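December, late

Up at 5 and the kitchen was already warm. Did the watering before breakfast while there was still some shade on the tomatoes. The ones along the fence are splitting and I think I've been giving them too much at once.

Witold rang at lunch about the choir. They have the hall at Hedmont for the carols after all, but the piano there hasn't been tuned and the tuner wants 452 dollars, which he thought was steep. I said pay it. Last year we sang flat all night and my sister still brings it up. He wants four of us there early to put out chairs.

Spent the afternoon on the bookkeeping for Hanrahan and got as far as the fuel receipts. Two of them have faded so badly I'll have to ring Jarosław Czerwiński and get copies. Had a cup of tea and looked at nothing much on the computer for a while.

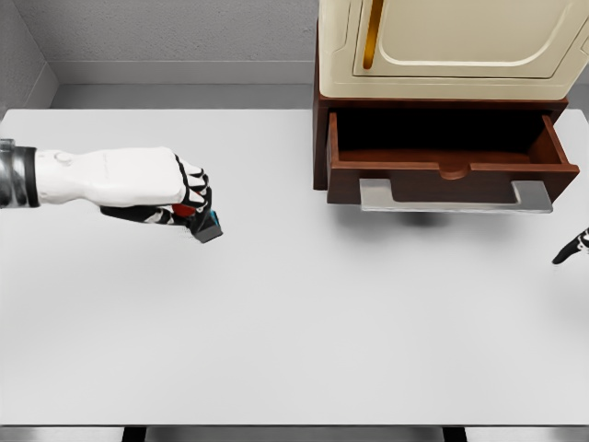 White tabletop, cabinet with the drawer open at the back.

Walked down to the creek after tea. It's low, with a smell of mud and gum leaves, and there were ducks on the far side. My knee held up going down but was sore on the way home, so I took the road instead of the track.

Rang Mum at 8. She has finished the pudding and wants to know who is bringing the custard. Told her I would. Need to get eggs and more cream tomorrow, and stamps if the post office is open.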